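1/ Okay so I finally did the thing I've been threatening to do since last October and tracked down my grandmother's fish stew. Long thread, get a snack.

2/ She never wrote it down. What I had was one index card that said "Clanetti pot, low, until it smells right" and a grocery list with coffee filters on it. Thanks, Vovó.

3/ First try was a disaster! I used the good olive oil, the fancy canned tomatoes, a whole head of garlic, and it tasted like pizza sauce with cod in it. My husband had seconds but he'd have seconds of anything.

4/ So I called Fernanda Carrilho, who lived next door to her in Praltby for years and ate at that table more than I did. She laughed at me for a while and then asked where my potatoes were. In the trash, Fernanda, I took them out because they went mushy.

5/ They're SUPPOSED to go mushy. That's the thickener. You slice them thin, put them on the bottom, and leave them alone – no stirring, just shake the pot.

6/ Also the paprika. She swore by Amaral, the sweet one, and I'd been using smoked. Found a 75 gram tin at the little market behind the post office and paid way too much for it.

7/ Second try, 200 grams of onion (I weighed it, I was feeling serious), potatoes, peppers, cod on top, lid on. By 5 pm the hallway smelled like her apartment and I got a bit weepy over a cutting board.

8/ Dinner's at the wooden table, little white bowl and all. Bread is not optional.

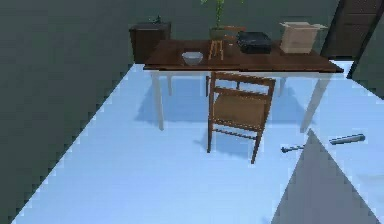

9/ Things I'd still change: less salt, way more bay leaf. Fernanda says a splash of vinegar at the end and I don't believe her yet but I'll try it.

10/ If anybody else's family did the potatoes-on-the-bottom thing, tell me what you called it. We just called it "the fish."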